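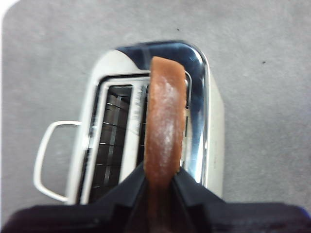
Wistum kit, toaster task, seen from the wrist camera: a slice of bread partly lowered toward the right-hand slot.

Wistum Countertop Manipulation Kit: Data Card and Package Notes

Publisher: Prakeo
Evaluation site: Llanos
Package contact: Roxana Villca
Data card authors: Ada Lo Presti, Sushil Tyagi
Status: released to kit customers; under review for general distribution

Summary

The Wistum kit is sold by Prakeo to laboratories and training centers that wish to teach a robot arm simple kitchen work. It consists of a two-finger gripper, a wrist camera with its bracket, control software, and the recorded data to which this card applies. The data set may be used with or without the hardware. Customers who purchased the kit before the November release received the earlier data format and should read the section on conversion before opening the files.

The card covers the toaster task only. Separate cards are provided for the drawer and cup tasks, which were recorded under a different procedure and should not be merged with these files without review.

Contents of the package

The package holds 37 recorded sessions. Each session is stored in its own folder and contains:

video: color video from the wrist camera
state: joint positions and gripper opening, one row per time step
labels: start and end of each task phase
notes: free text entered by the operator at the close of the session

Of these sessions, 7 are reserved for testing and are listed in the file holdout.txt. Users who report results are asked to leave the reserved sessions out of training. The remaining sessions may be divided as the user sees fit.

Task definition

The operator guides the arm by remote control. A session begins with the slice held in the gripper and ends when the slice has been released and the arm has moved back to its start position. Picking the slice up from a plate or rack is not part of the task. The toaster is unplugged at all times and no bread is toasted.

Each session is labeled in four phases: approach, align, insert, and release. The change from align to insert is marked at the first time step in which the lower edge of the slice passes below the top plate of the toaster. Labels were entered by one reviewer and checked by a second. Where the two disagreed, the earlier time step was kept.

Camera view

The wrist camera looks down past the fingers. As the arm nears the toaster, the gripper takes up the lower part of the view and the slice hides much of the slot it is entering. Users should expect this in the insert phase and should not assume that the target opening can be found from a single video frame. The polished top plate also returns bright highlights. In trials at Llanos, a simple edge detector often mistook these for the rim of the slot.

No color correction or sharpening has been applied. Some frames are soft, and small printed markings on the toaster may not be legible.

Review findings

Erdal Akyol and Nilton Valderrama reviewed the kit for Llanos over a period of 2 weeks, using the supplied data and the supplied control software. Their findings are reproduced in short form with the consent of the site.

The gripper held sliced bread without tearing it when the force limit was set to the value given in the manual. At the factory setting, which is higher, soft bread was marked by the fingers. The reviewers recommend that the factory setting be lowered, and Prakeo has accepted this for the next hardware revision.

Alignment was the weakest part of the task. A policy trained on the supplied sessions completed 44 percent of attempts with the toaster in a position not found in the training data. Failures were mostly slices that came to rest on the divider between the two slots. Results improved when the reviewers added their own sessions, but those sessions are not included in the package.

The bracket for the wrist camera must be tightened after shipping. One bracket arrived loose, and the first day of recordings at Llanos was discarded for that reason.

Known limitations

The sessions do not represent the full range of household toasters. Long-slot and four-slot models are absent. Bagels, thick-cut bread, and frozen slices were not used.

Operator notes are uneven in length and were written in more than one language. They have not been translated.

Time stamps in the state files may drift slightly from the video in longer sessions. The script resync.py corrects the drift and should be run once, before conversion.

Conversion from the earlier format

The earlier format stored gripper opening as a percentage. The present format stores it in millimeters. Run convert.py with the path to the old folder and the path to an empty output folder. The script does not change the original files. Customers using the Mandeck controller must also replace the settings file in the controller folder, as the old file will load without an error and give incorrect finger positions.

Terms of use

Kit customers may use the data for research, teaching, and internal product work. Redistribution requires written permission from Prakeo. Published results should name the Wistum kit and state the release used.

Corrections and support

Errors in the labels should be sent to the package contact with the session folder name and the time step concerned. Corrections are collected and issued with the next release. Support by telephone is available to kit customers on working days; requests received on Saturday are handled at the start of the following week.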